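Notebook – hand-held gripper pair, wiping set
November, started 9:40

Picked up where Kári Hafstein left off. Left unit still drops tracking when the wrist rolls past a certain point. Right unit fine all week. Head camera unchanged, same mount, same lens, calibration file from the last session loaded without complaint.

Checked the left marker cube first. One of the screws under it was a quarter turn loose, enough to let the cube rock if you push a corner with a thumbnail. Tightened, threadlocker, left it alone for an hour. Cube pose relative to fingertip has to be redone after this, so the old offset file is dead. Renamed it with "old" in front, did not delete.

Redid the tip offset with the Solanki block, 21 touches per unit. Left residual was well above right before the screw, now they sit close together. Right offset came back the same as before within noise, so I kept the existing file for the right.

Jaw width next. Left encoder reads 18 counts when fully closed, should be zero. Re-zeroed in software. If it comes back I will open the body and look at the belt. Kári thinks the pulley is slipping on the shaft under load, which would fit, because the drift only shows after a long squeeze and never after free opening and closing.

Test task after lunch: yellow box on the floor, wipe along the top faces with the pink cloth held in the right gripper, left gripper steadying the box. Operator seated low, both units plugged in, logging at the usual rate. The floor work is harder on tracking than the bench because the markers end up steep to the camera.

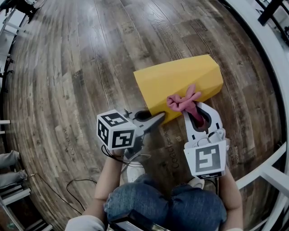 First run stopped at frame 2138. Left pose jumped by a hand's width and came back. Played it over slowly: the jump starts when one face of the cube goes nearly edge-on and the solver flips to the mirror solution. Screw was not the whole story, then. Turned on the two-face constraint and dropped single-face detections under the area limit. Replayed the same log through the new settings and the jump is gone, at the cost of a few short gaps, which the filter bridges.

Second and third runs clean on both sides. Fourth had a gap of roughly 385 ms on the left, forearm over the cube. Not a settings problem. Operator to keep the elbow out.

Cables: the left lead pulls on the connector when the arm reaches across. No dropouts from it today, but the strain relief is only tape. Want a proper clamp from the Kovon drawer. Checked, none in the right diameter. Ordered from Grosdale with the spare finger pads.

Cloth grip: the right finger holds the fold well enough if it is taken deep. Taken at the tip, it creeps out during the stroke. Wrote "deep fold" on the task sheet.

To do
– belt and pulley on left unit, if the zero has moved by morning
– copy the new left offset to the Murngate machine, it still has the old one
– rerun the last batch of left-hand logs with the two-face constraint, compare gap lengths
– clamp on left lead when it arrives

Jaw zero at 16:50: left 0, right 0. Both units on charge.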